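Pranlow Two-Arm Dish Handling Set: Fault Subset
README and data card

Maintained by the Pranlow Manipulation Laboratory, Dukville
Contact for this subset: Mariama Akolgo
Safety contact: Etornam Gbeho

Status

This subset is released for fault analysis only. It should not be merged with the main dish handling set or used to train a controller that will run on hardware. Users who downloaded the September release should read the section on the left arm fault before doing anything further with it.

Contents

The subset holds 493 episodes recorded on a single two-arm station. Of these, 16 are marked as faulted, and the rest are the episodes recorded between the last good calibration and the repair. Each episode directory contains video from the fixed camera, joint positions and motor currents for both arms, gripper commands, gripper position readings, and the operator's written note where one was made.

Arms are named from the robot's side of the table. The right arm is therefore on the left of the fixed camera view, and the left arm is on the right. Earlier drafts of this file used the camera's left and right, and several operator notes still do. Those notes have not been corrected.

The task

Two round dishes, one light blue and one gray-green, are placed on the covered table. The operator is asked to pick up each dish by its rim and place it on top of the other or set it aside, according to a spoken instruction given before the episode. The left arm takes the gray-green dish and the right arm takes the blue one. The order of the two moves is not fixed. In some episodes one arm waits near its base while the other is over its dish.

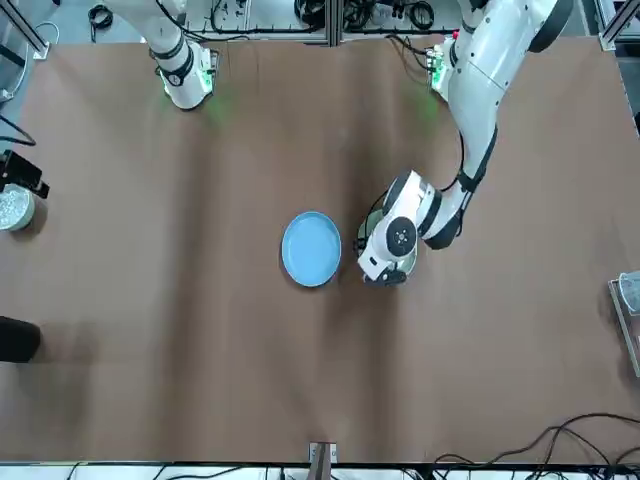
The left arm fault

During routine review, Tatsuya Oshima found that the left gripper's reported position did not agree with the video in a number of episodes. The log gave the fingers as open when they were visibly closed, or gave a steady value while they moved. The command channel was correct throughout.

The cause was traced to the connector that carries the left gripper's position signal. The locking tab had worn, and the connector worked partly out of its socket when the wrist turned past a certain angle. While contact was lost, the driver repeated the last valid reading and did not raise an error. The controller then treated the gripper as still open and continued to lower the arm.

In six of the faulted episodes the left fingertips were driven down onto the table with enough force to trip the current limit, and the arm stopped where it stood. The right arm did not stop in any of them. Its controller had no link to the left arm's fault state, and it completed the motion it had been given. The laboratory regards this second finding as the more serious of the two.

No person was hurt. One left fingertip and one section of the table covering were replaced.

Shared space

Both dishes are set down close to the middle of the table, and the grippers work within a short distance of each other when both dishes are handled at once. An arm that stops without warning in this area becomes an obstacle for the other. The station had been assessed for each arm separately, but the assessment did not cover one arm stopping while the other remained in motion. 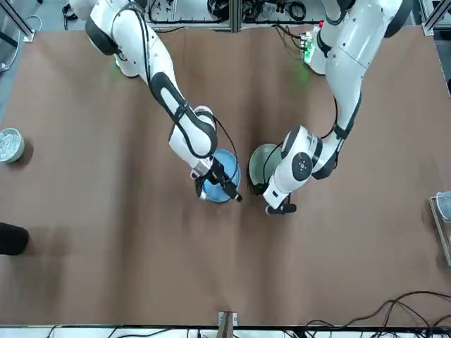

Corrective action

1. The connector was replaced with a screw-locked part supplied by Sumex, and the cable was given more slack at the wrist.
2. The driver now reports stale readings. A gripper value that has not been refreshed within 10 milliseconds is marked invalid.
3. A fault on either arm now halts both. Wondimu Tufa wrote and tested this change.
4. Operators press the stop button and wait for both arms to come to rest before reaching over the table. This was already the written rule -- it is now also read aloud at the start of each shift.
5. Stations of the same build were inspected. One more worn tab was found and replaced.

Known problems in the data

The field left_grip_pos must not be trusted in any episode of this subset, including those not marked as faulted. The mark was applied by hand from video, and short losses of contact may have been missed.

Contact force was not measured. Motor current is the only available record of the fingertips meeting the table, and it was sampled at a lower rate than the joint positions.

Objects near the borders of the table were not part of the task. They carry no labels.

Fields added in this release

fault_flag: yes or no, set during review
fault_onset: frame number, given only where fault_flag is yes
other_arm_moving: yes or no, state of the second arm at fault_onset
reviewer: initials of the person who set the flag

Review was carried out by Tatsuya Oshima and Salim Kirui, each working alone. Where they disagreed, the earlier onset was kept.

Reporting

Errors in the flags may be sent to Mariama Akolgo with the episode number and the frame. Questions on the stop circuit or the revised station assessment should go to Etornam Gbeho.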